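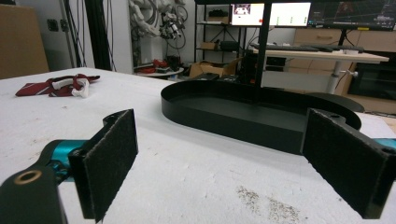
Handout 4, cover: the white tabletop, with brown specks at lower right.

Seamanship for Small Boats -- Evening Course
Handout 4: Towing and being towed
Kamwood Sailing Center

Welcome back, everyone. Last session ran long on anchoring and I promised we would give towing a proper evening to itself, so please read this through before you come down to the classroom, even if you only manage it over a sandwich in the car. We'll go out on the water with it the week after, when the tide suits us.

4.1 Before anybody passes a line

Most of the trouble in a tow starts in the first couple of minutes, while both crews are excited and everyone is shouting. Slow it all down if you can. If the boat that needs help is in no immediate danger, lie off a little upwind and have a conversation, by radio or by voice, before you go anywhere near her. You want to know:

How many people are aboard, and is anyone hurt or very cold?
Is she taking on water?
Is her anchor down, and is it holding?
Are there any lines, nets or sails trailing over the side?
What is the strongest thing on her foredeck?

That last question catches people out. A good many small boats have cleats held on with short screws and a lot of hope, and a cleat that comes loose under load travels a long way very fast. If you have any doubt, make a bridle that spreads the pull between two strong points, or take the line back to the foot of the mast (if the mast goes right down to the keel) and lead it forward over the bow. Pad it wherever it rubs. An old towel will do nicely, and so will a length of split garden hose.

Get everyone into life jackets at this stage too, on both boats. I know I say this in every handout, and I'm going to go on saying it.

4.2 The line itself

Nylon is the usual choice, for the simple reason that it stretches and takes the snatch out of the waves. Your anchor line is very likely the best towline you own. Floating line is easier to keep out of a propeller and is handy as a light messenger to get the heavy line across, but most of it has little give, so don't lean on it for a long tow in a chop.

As for length, longer is nearly always kinder. In open water you are looking for both boats to climb their waves together and come down together. If the line keeps going slack and then jerking tight, let out more, or take off a bit of speed, or both. When you come into harbor you'll want to shorten up, and you should do that in flat water well outside the entrance, with the engine in neutral and the slack coming in hand over hand.

Please be careful where you stand. A stretched nylon line holds an awful lot of energy, and if it parts it comes back along the way it was pulling. Keep hands and feet clear, sit low, and never stand inside a loop, not even for a second to free something.

4.3 A worked example: Rinaldi and Osden

We'll use this one in class, so have a pencil ready. Rinaldi is a 22-foot sailboat with a rope around her propeller, drifting off Erell Point in a light breeze. Osden is a club launch on her way home. There are 2 people aboard Rinaldi, both well, and the ebb is carrying them slowly toward the shoal.

Rinaldi's skipper anchors first. This is exactly right, and I'd like you all to think about why it comes before the radio call when shallow water is close by. Osden's crew then comes up from downtide, where they can stop easily against the stream, and throws a light line across the bow. The heavy line follows. Only when it is made fast at both ends, and both skippers have said so out loud, does Rinaldi's crew raise the anchor.

The course back to the harbor is 245 degrees, and the chart gives 1,411 yards from the anchorage to the outer buoy. Work out the following:

How long will the first leg take at three knots over the ground? (Take a nautical mile as 2,025 yards.)
If the ebb is setting due south, which side of the course will the two boats be pushed toward?
At what point would you shorten the line, and what would you want to see before you did?

Don't worry if the second one makes your head spin. Draw it. I still draw it.

4.4 Towing alongside

Once you're in sheltered water, a tow astern becomes a nuisance, as the boat behind has no brakes and will carry on quite cheerfully when you stop. Bring her alongside instead. Put out every fender you have, set your own stern well behind hers so your propeller and rudder have some bite, and rig a bow line, a stern line and two springs. The springs do the real work. Haul them tight -- tighter than feels polite -- so that the two boats move as one.

Then try a gentle turn each way before you go in among the moorings. You'll find she turns much more willingly in one direction than in the other, and it's good to discover this while there's still room.

4.5 When to leave it to somebody else

Offer a tow only if your own boat and crew can manage it safely. If the wind is rising, if there's a lee shore close by, or if the other boat is a good deal heavier than yours, the better service may be to stand by, report a clear position to the coast guard, and take people off if it comes to that. There's plenty of comfort in having another boat nearby, even one that isn't pulling.

For next time

Bring gloves, a drink, and the longest piece of line you can borrow from your own boat. Practice the bowline and the round turn and two half hitches until you can tie them with cold hands. We meet at the top of the slipway at 6:30 p.m., and the launch will leave soon after, so do allow a little time for parking.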